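Home Essays Kitchen Letters Search this site Search

Leave the Board Out
By Mei Mbeki
16/03/2022

My sister-in-law believes a cutting board belongs in a cupboard, upright, like a library book. I believe it belongs on the counter, at whatever angle it landed. We have discussed this at two weddings.

Her case is that a bare counter looks calm. So does a bank lobby. A board left out says somebody here may yet slice an onion, and on most evenings that is as much encouragement as I get. Put it away and supper becomes toast — I have done the research.

I will concede the canister, which could live elsewhere. The yellow cup stays. 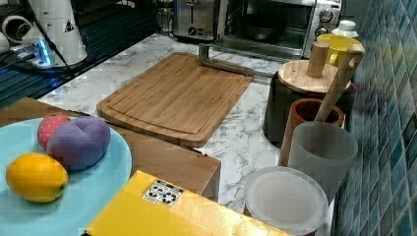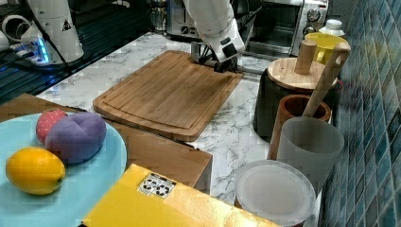
Bamboo board on the diagonal, toaster oven behind.

73 comments 376 shares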